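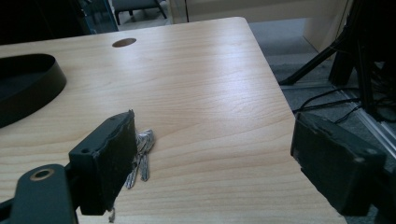
Gripper open over the desk, keys by the left finger.

Hand-held gripper, left pad shedding, drops small stuff

flulden_rik
2021-10-02
Right, need a hand with this before Monday. Keys keep slipping out of the fingers when I lift. Left pad has gone frayed along the edge facing the keys, fibres coming off it. Right one's scuffed on the corners but grips ok I think. Pads went on in February, 460 picks logged since. Mugs, boxes, all fine. Keys: dropped 13 times this week, one lot straight onto my foot.

Lenico
Pads are done. Swap both. Next.

hijazi77
Not so sure. Keys are a pig to hold at the best of times, they slide over each other. Ours did 1015 picks on one set and still held a mug. What's it like on something flat, a ruler or a bank card?

flulden_rik
Card holds. Ruler twists a bit, always towards the left finger.

Lenico
Well there you go. Left pad.

hijazi77
Or left finger not sitting square. Check the screws before you go buying anything. We had one work loose and it looked exactly like pad wear for weeks.

Tien-fu Tsai
Never mind the keys, what about the string-looking bit hanging under the left finger? If thats a thread off the pad it can get pulled into the linkage. Happened to me, finger jammed half shut and I nipped my thumb clearing it. Hands out, trigger off, then look.

flulden_rik
Hadn't clocked that. Could be thread, could be an old tag. Will have it off with tweezers.

Lenico
Bit dramatic, it's a hand tool, not a press.

Tien-fu Tsai
Still had a black nail for a month. And tidy those cables on the floor while your at it, you'll be walking round with your eyes on the fingers.

hijazi77
+1 on the cables.

flulden_rik
OK. Screws tonight, new pads on order, 3 sets. If it still twists with the new ones on I'll start on the linkage. Anyone know what glue takes the old pads off cleanly? I mean what shifts the glue, sorry

Lenico
Warm it with a hairdryer and peel slow. Don't use a blade, you'll gouge the finger.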